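Last updated: July 25, 2025
Print this page | E-mail to a friend

TRACK NEWS FROM RATSIDE

Quick one as the newsletter is already late. Lane booking at Ratside is open again after the break in May. Same form as before, same desk. Club evenings for Hurneo and Nimri stay as they were, juniors first, seniors after. Please don't turn up early and start warming up across everybody else's session. Has been mentioned before!
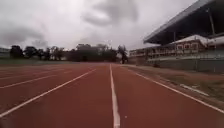

The straight at Ratside, grandstand side, under grey skies.

Spikes: 5 mm max, pyramid only. Anything longer and you'll be asked to change. Trainers fine for all sessions. Bags and bottles off the track please, and no cutting over the grass to get to the far bend, use the path. Gate code has changed, ask at the desk, we can't put it in here for obvious reasons.
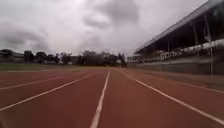
Gikberg are coming over for the friendly and we still need people for the 400 and both relays. Put your name on the sheet by the door, or e-mail if you cant get in. Newer runners keep asking about lanes, so: the white lines run the whole way up the straight, pick your lane and stay between them till you're past the finish. Slower joggers to the outside. Relay teams need 2 reserves each, and Nimri hasn't got any yet. Kit is club vest, any shorts. Tea after, bring a mug.

Shares: 5 | Comments: 2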